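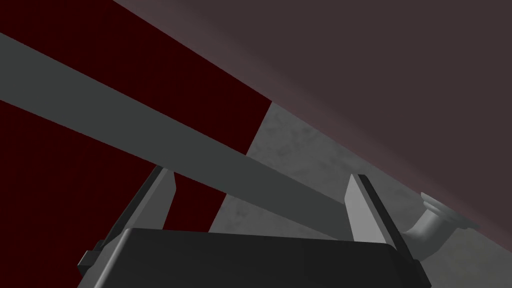 My robot budget started the year as one line in a spreadsheet. The line said "arm" and had a number next to it, and I was quite proud of the number. It is now February and the tab has nine rows, four of them in red, and I still don't own an arm.

What I do own is a simulator license, plus a desktop computer that sounds like a hair dryer when the simulator runs. The plan, as explained to my wife with hand gestures, was to do all the gripping practice on screen and buy the hardware once I knew what I needed. This was supposed to save money. So far it has been a very efficient way of finding out what else there is to buy.

Take fingers. The quote from Kasprzak listed the gripper, and I read "gripper" the way a normal person reads "car," assuming it came with wheels. The fingers are a separate item. So is the plate that bolts the gripper to the wrist, and so is the cable, which comes in two lengths, one too short and one priced by somebody with a boat. In the simulator I had been opening and closing a nice pair of tapered gray fingers for weeks and it never crossed my mind that they would show up on an invoice.

Then there is Dralto, who will sell you the whole bundle for a good deal more, with an annual support plan you can't remove from the cart. I tried. I emailed to ask what the plan covered and got a brochure about the plan.

Biteo is the cheap option. A Biteo gripper is $380 and ships in a box with everything, including a sticker. The spec sheet gives the stroke and the weight it can hold, then goes quiet on the subject of repeatability. I have built a version of it in the simulator from their drawings, to see whether it opens wide enough for the long bars and rods I want it to handle. On paper it does. The simulator will agree with nearly anything if you type it in confidently, so I'm treating that as a maybe.

The evenings go like this. Load the world, park the gripper with its fingers open, look at where the long parts are, and try to decide if the reach I can afford gets me there. The flat colors make it all look like a board game with the pieces blown up. I've left it ugly on purpose, since every hour spent on nicer textures is an hour I'm not comparing warranties. 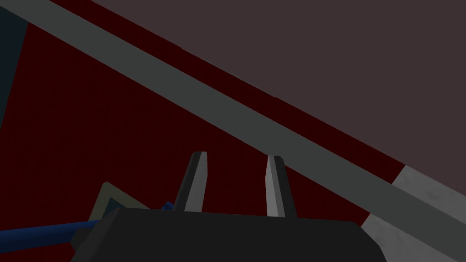

Angharad Cadwaladr thinks I'm shopping in the wrong order. Price the table and the mounting first, she wrote, then the power, then whatever stops it hitting you, and spend what's left on the arm. She also asked if I had measured the doorway.

I had not measured the doorway. I have now, and the Kerix arm fits through it if the crate stays in the driveway. The table is a new row. So is "whatever stops it hitting you," which I have entered under that name until I find out what the proper one costs.

Current thinking, subject to change by dinner: the Kerix arm secondhand, the Biteo gripper, and a spare set of fingers, with five percent held back for the cable people. Emiliano Aravena has offered to look over the sheet before I send anybody any money. He has asked me to unhide the columns first.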